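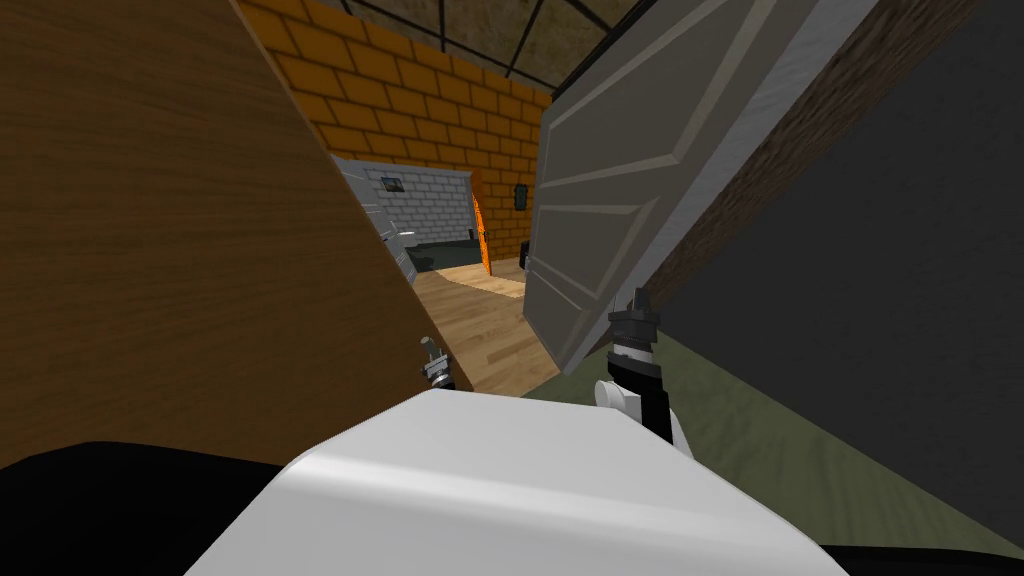

*Wood-grain door at left, white paneled door at right.*

## Doors that stick, rattle or swing on their own

Most door trouble starts at the hinges. Check them before you reach for a plane. Wood taken off an edge can't be put back, and a door trimmed in June will often show a wide gap in winter.

### Find the contact point

Close the door slowly until it touches. Slide a strip of stiff paper along the gap, starting at the top hinge side and going all the way around. Where the paper stops, mark the edge in soft pencil. Rubbed paint or a shiny patch on the jamb tells you the same thing.

- Rubs at the top of the latch side: the top hinge is loose or the door has sagged.
- Rubs at the bottom of the latch side: the bottom hinge is loose, or the top hinge is set too deep.
- Rubs along the whole latch side: swelling, or too many coats of paint.
- Springs back from the hinge side before closing: the hinge leaves are set too deep, or a screw head stands proud.

### Tighten, then replace one screw

Use a hand screwdriver. A drill strips old screw holes quickly. If a screw turns without biting, take it out, pack the hole with glued hardwood slivers, let the glue set for 60 minutes, trim flush and drive the screw again.

For a sagging door, replace the screw nearest the stop in the top hinge with a 3-inch screw of the same gauge. It should pass through the jamb and into the stud. Drill a pilot hole first. Tighten in quarter turns and test the door after each one. Overtightening pulls the jamb out of line and moves the rub to the other side.

### Shimming a hinge

Cut shims from cereal-box card. One layer behind the bottom leaf pushes the lower latch corner outward and lifts the upper one slightly away from the jamb. Support the door on a wedge, loosen one leaf only, slip the card in, and retighten. Two layers is the practical limit. Beyond that, reset the hinge.

### A door that won't stay where it's put

The hinge pins are not in a plumb line. The proper fix is to move a hinge. The quick one is to pull the middle or top pin, lay it on concrete, and tap it once with a hammer to put a slight bend in it. Drive it back. The added friction holds the door.
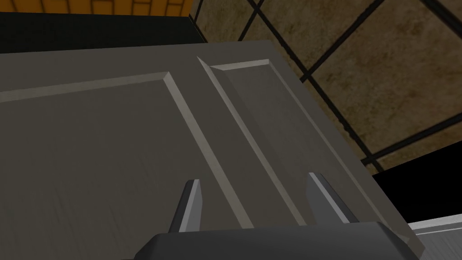 **Kyung-tae Oh**

### Cabinet doors

Cup hinges have adjusting screws, so shims are seldom needed. On the common type:

1. The front screw, nearest the door, moves the door left or right.
2. The rear screw moves it in or out from the cabinet face.
3. The plate screws, once loosened, let it move up or down.

Layouts differ from one maker to the next. Turn one screw a half turn, look at what moved, and write it down before touching another. Set height first, then side to side, then depth. Work on both hinges equally unless the door is tilted. For a tilted door, adjust the top hinge alone.

If the mounting plate has pulled out of particleboard, drill the hole clean to 10 mm, glue in a dowel, cut it flush and drill a new pilot. Longer screws in crumbled board will not hold.

### Rattles

A latch that rattles has too much room behind the strike plate. Bend the small tang in the strike toward the door stop with pliers, a little at a time. If there is no tang, put a felt pad on the stop at latch height.

### If you do have to plane

Take the door off. Plane from the corners toward the middle so the end grain doesn't split. Leave a gap the thickness of a nickel along the latch side. Seal the bare edge the same day, top and bottom edges included. Unsealed edges take up moisture, and the door will stick again.

Correction, December 27, 2019: the cup hinge steps had the front and rear screws reversed. Thanks to Nivaldo Xavier for writing in.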